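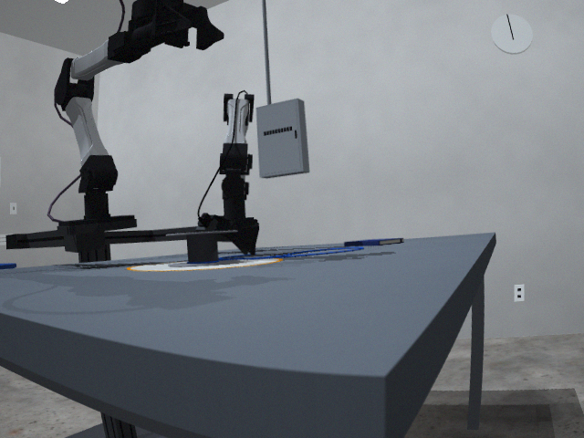 3.2 Changes in bench work

Before the arms were installed, assembly at the Skuvitz plant in Bulcombe was done by people sitting at single benches. Each assembler took a tray of parts, finished it, signed the slip and fetched the next one. Who worked fast and who worked slowly was known to everyone in the room, and the order in which trays were taken was settled informally, mostly before the first break. The planned cell replaced the single benches with a shared station. In the simulation model the planners used (Figure 2), two arms work over one gray table, one of them raised and the other with its gripper lowered almost to the tabletop, next to a round white piece with an orange rim. The assemblers were shown the model in January. Several of them asked the same question, which was where they would be standing. The model had no human figures in it, and the planning team had not yet decided.

We interviewed 17 people at the plant and observed 48 shifts, before and after the change. All interviews were held on site during paid time. We asked each person to go through a normal shift from start to finish and to say which parts of it had been different under the old arrangement. We did not ask whether they liked the cell, though most of them told us.

The first change they described was in how the work was divided up during the day. Under the old arrangement an assembler handled a tray from start to finish and could pause between any two parts. With the cell, the arms handle placing and holding, and the person loads parts, clears stoppages and checks the finished pieces. Loading is quick. Checking takes longer and cannot be done early. The result is a shift made up of short tasks with waits between them, and the length of the waits is set by the cell. Assemblers used the waits to wipe down the table, sort the next parts or fill in the log. Some said they would have preferred to be busy.

The second change was in who was asked for help. Two of the most experienced assemblers had been the people others went to when a part would not seat. After the change, questions of this kind went to the technician, who could read the fault messages in the Dridero control software. The experienced assemblers still noticed problems first, often by sound, but had no way of acting on them except to press stop. A stop was logged under the name of the person who pressed it. In the first weeks the log was read out at the shift meeting, and the number of stops fell. Rejected pieces did not fall with it. The supervisor later ended the practice, and assemblers began to stop the cell earlier, before a bad piece was finished.

The third change concerned training. New staff used to learn by sitting beside someone for a few weeks. The plant now starts them on the simulation, where they watch the arms go through the sequence and learn what a correct position looks like at close range. Loading by hand comes after that. The trainer described the close views as useful for explaining how little room there is for error at the gripper, and less useful for teaching the feel of a part, which still has to be learned at the table.

Figure 3. Close view from the simulation: white dish with orange rim and perforated disc, with the two gripper fingers in the foreground.

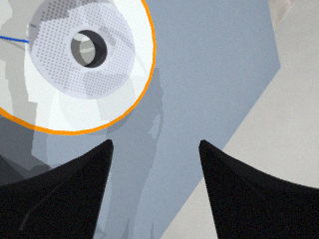 Mareike Grube told us that she had learned the sequence in two days and that it had taken her much longer to trust her own judgment about when to step in. At the old bench, she said, a mistake was hers and she could put it right before anyone saw it. At the cell she was answerable for pieces she had not made. She had asked for a written list of the faults an assembler was allowed to clear without calling the technician, and said the list had helped her more than the training had.

The list she referred to was drawn up by the assemblers and the technician together and pinned up beside the station. It started with three faults and grew over the months we were on site. In our notes, calls to the technician became less frequent once it was in use, and the calls that remained were about programming. Ailsa Cruickshank, interviewed near the end of the study, saw the list as the point at which the assemblers got part of their old job back. She also pointed out that it had not changed anyone's pay grade.

Pay was raised in most of the later interviews. Checking and fault clearing were not in the job description, which still listed hand assembly as the main duty. The plant's position was that the cell had made the work lighter. The assemblers agreed that it was lighter on the hands and wrists. They disagreed that it asked less of them, and named the steady attention needed during checking as the most tiring part of the shift. At the company's Voß site, where a second cell is planned, the job description is to be rewritten before installation. We return to this in Section 5.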